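Wultton 丸型サイドテーブル 組み立てと設置の手引き
第3章 置き場所を決めて、水平を整えましょう
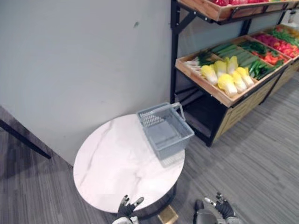

3-1 はじめる前に
組み立て、おつかれさまでした。ここまで来れば、あとは置き場所を決めて、がたつきを取るだけです。お茶を一杯飲んでからでもかまいませんので、どうぞゆっくり進めてください。この章では、天板と台座をつなぐ中央のボルトが、第2章の手順どおり仮締めになっているものとしてお話しします。

3-2 設置の手順
1. 置きたい場所の床を軽く掃除します。小さな砂粒がひとつ挟まっただけでも、台座は意外なほど傾くものです。
2. テーブルは必ず台座を持って運びます。天板の縁だけを持ち上げると、仮締めのボルトに無理な力がかかります。
3. 壁から60 mm以上離して置きます。壁にぴったり寄せたいお気持ちもよくわかるのですが、少しすき間があるほうが、お掃除のときにずっと楽ですよ。
4. 付属の水準器を天板の中央にのせ、気泡の位置を見ます。向きを90度変えて、もう一度確かめてください。
5. 傾いているときは、台座の裏にある調整ねじを、低い側から少しずつ左へ回します。一度に回すのは半回転までにしましょう。
6. 水平になったら、中央のボルトを六角レンチで本締めします。
7. 天板の縁に軽く手を添え、ゆっくり揺らしてみます。がたつきがあれば、手順4に戻ってください。

注記:カーペットの上では、台座が毛足に沈んで落ち着くまでに数日かかることがあります。一週間ほど使ったあと、もう一度水平を見ていただくと安心です。毛足の長い敷物には、別売りの底板(部品番号269)もご用意しています。

3-3 使うときのご注意
注意:天板に腰かけたり、踏み台の代わりにしたりしないでください。台座が一本のつくりですので、縁に重みがかかると倒れるおそれがあります。
注意:かごや鉢植えなどをのせるときは、底全体が天板の内側に収まるように置いてください。
注意:熱い鍋やポットを直接置かず、鍋敷きをお使いください。

3-4 部品が足りないとき
袋の中をもう一度ご覧になっても見つからない場合は、保証書の番号を添えて、お客様窓口のStela Anghelまでお知らせください。調整ねじ(部品番号1113)は窓口から直接お送りできます。六角レンチは箱のふたの裏に貼りついていることがよくありますので、箱を捨てる前にそちらもお確かめくださいね。

日々のお手入れは第4章に続きます。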